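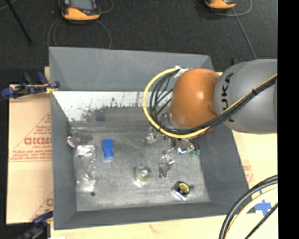
Grey bin, scuffed floor.

Plastic tubs, bins and crates: getting them clean and keeping them going

Quick page this week, bits from my own notebook plus a few sent in. Mostly for big storage tubs but works on washing up bowls too.

Scuffs. Bicarb and a drop of washing up liquid, mixed to a paste. Damp cloth, small circles, rinse. Not a scouring pad!! It takes the shine off and then dirt sticks worse than before. Deep scratches won't come out whatever you put on them.

Black rubber marks. Pencil eraser. Or a melamine sponge if you've got one, go gently.

Sticky labels. Hairdryer on warm, 20 seconds, peel from a corner. Leftover gum comes off with cooking oil on kitchen roll. Leave it on while you have a cuppa, then soapy water.

Smells. Had an awful time with a tub of onions last September. Newspaper scrunched up inside, lid on, 3 days, fresh paper each morning. Ctibor Kuruc wrote in to say used coffee grounds do it faster. Tried it, he's right, but dry them first or you get mould.

White vinegar for limescale. Half and half with warm water. Never with bleach, not even one after the other without a proper rinse between.

Cracks. Small one in the side: drill a tiny hole at each end of the crack so it stops running, then patch over the outside. Roughen with sandpaper, wipe with meths, let it dry, then glue. I use the Ridero two-part stuff. Polythene tubs won't take most glues so check teh bottom for the PE mark before you waste a tube. Cracked floor, don't bother. Make it a planter.

Stacking. Heavy ones at the bottom, obviously, but also put a strip of old carpet between if they jam together. Two already stuck? Cold water in the top one, stand the lower one in warm. Wait a bit, twist.

Sun. Plastic left by a south window goes brittle. Mine in the shed at Mulside lasted years, the one in the conservatory split its first summer.

Labels that stay put: masking tape, permanent marker, clear tape over the top. Write on the short end AND the lid becuase lids wander.

Drying. Upside down on two battens, so air gets under. Flat on the floor they stay wet for ages.

Compost caddy people, same paste as for scuffs, add a squeeze of lemon.

Next time: drawer runners, candle wax or soap? Got over 20 letters on that one already. Send yours to the usual address, Kitwood page, short ones please.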